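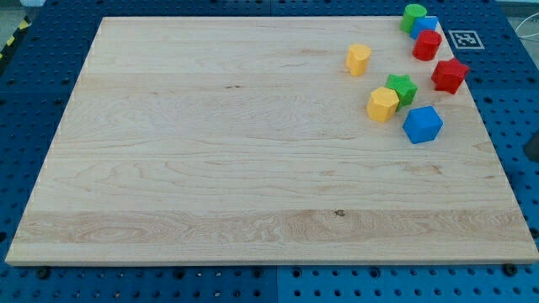 Fomari tabletop sorting kit, worth it at 699?

pegleg_mo
Posted 19th September
Has anyone here bought the Fomari kit? You get the arm, the controller, a set of colored shape blocks, printed markers and the Girnmont software license for a year. I do small-parts picking demos for a community college and need something students can set up in one lab period. The arm I have now is fine – the software is the weak spot.

tallow26
I've had one since December. Setup took me an evening, most of it on calibration. Color sorting works out of the box. Shape sorting needs more training shots than the manual says. I ended up with 80 per block.

Haruto Kikuchi
I'd skip it. The arm is a rebadged Maeng with a different gripper. You can buy the Maeng direct and run free software. The blocks are just foam or plastic shapes.

tallow26
The base is the same but the wrist isn't. Mine has a stiffer last joint and a different cable exit. I've done more than 3,000 picks and haven't had to tighten anything.

pegleg_mo
How does it do with pieces that touch? I have a green star with a yellow hexagon right up against it and my current software reads them as one part.

tallow26
Two different colors, it splits them. Two of the same color touching, it misses a lot. There's a "nudge first" option in the Girnmont menu that pushes the pile before picking. Slow, but it helps.

Haruto Kikuchi
Nudging stars on bare wood is a gamble. They catch on each other and spin.

rowdy_bench
Wood grain can be a problem too. My Pledevau camera kept flagging a dark knot as a part until I raised the minimum height to 26 percent on the slider. Yellow on pale maple was the worst for me.

pegleg_mo
Mine is pale wood with a knot in it, so that's good to know. Does the license renew at the same price?

tallow26
Mine hasn't come up yet. Ask them before you order.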